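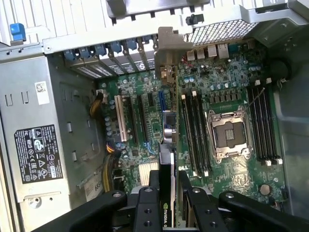

Taking Care of Dudness

My job is looking after a robot, and I love it! The robot is called Dudness, it lives in our workshop in Plindthorpe, and it works on the insides of computers. I want to tell you how I get it ready in the morning, which takes a while, so get comfy.

First I wipe its fingers. Robot fingers don't get jam on them like yours do, but dust is nearly as bad, and a dusty finger can let a part slip. Then I go around with a little wrench and check the bolts. All that opening and closing shakes them (think of a wobbly chair leg) and if one has turned even a tiny bit, I tighten it.

Next comes my favorite part, which is teaching Dudness where things are. You can find your nose with your eyes shut, right? A robot can't find anything until it has learned the spot. So I move the arm slowly to a known place on the table, press save, and do it again at the next place. There are six places. If I bump the table with my hip, I have to start over. I have done this more than once. 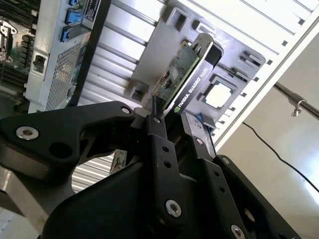 How does a robot hold a part without crushing it?
The person who sets it up picks how hard the fingers squeeze. I start with a very gentle squeeze and add a little at a time until the part stays put.

After that I do a slow practice run with my hand next to the big red stop button. I watch for cables, because a cable in the wrong place can snag on the arm. When the slow run goes well, I try it a bit faster.

I write everything down in a notebook, too. Every 3,000 grips I check the fingertips for wear, and in June the whole arm gets new grease, which smells awful and gets on my sleeves no matter what I do.
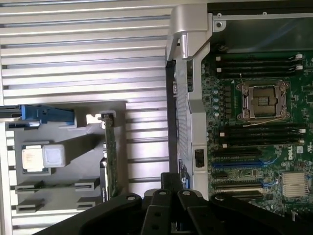 The robot's gripper and an open computer. The processor is in the gray tray, and its socket on the green board is empty.

A socket has lots of tiny contacts that bend easily, so I never poke around in one with my fingers. Dudness has to be careful there as well, and that's where I set it to move slowest of all.

Filed under: How Things Work, Robots, Ages 8 and Up

We use cookies to remember your reading level. OK | Cookie settings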